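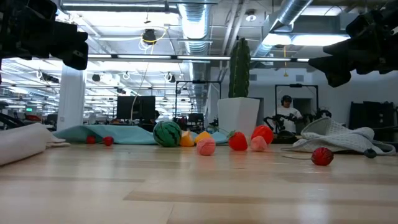
The Harahap Reader is a boxed set of four paperbacks about people who make their living on the move: salt carriers, river traders, herders and market families. It is sold by Trovcombe to schools, libraries and reading groups. The third volume, on market families, comes with a teacher's sheet for a stall game, and any toy produce will do for it. A watermelon, a strawberry and a peach on a wooden table are plenty to start trading with. The other three volumes have no extra material.

## What is in the box

- *Salt and String*, by Inès Barbier
- *The Lower Landing*, by Joon-young Joo
- *Market Families*, by Lutfa Jayawardena
- *Winter Grass*, by Bit-na Bae
- One folded route map, printed on both sides
- Teacher's sheet for volume three

The set runs to 483 pages in all. There are 41 black-and-white photographs, most of them in *Winter Grass*. The photographs in *Salt and String* are small, and readers who want large plates should look at the Dodorance albums instead.

## About the texts

Each author lived with one group for at least a season and wrote in the first person. Barbier is the most readable of the four and spends a long chapter on how loads are tied. Joo's volume is slower and assumes some interest in boats. Jayawardena prints prices and debts as people told them to her. The Bae volume was translated by Dong-geon Ahn, who also wrote the notes at the back.

The reading level suits ages 14 and up. *Market Families* can be read aloud to younger children if you skip the chapter on moneylenders.

## Ordering

Single volumes are not sold separately, except *Winter Grass*, which Dikine also carries. Class orders of 30 sets or more ship free. Replacement maps can be ordered by themselves under item number 80.

The slipcase is plain card and will wear at the corners in library use. A cloth-covered case is planned for August.

Page updated 2020-03-01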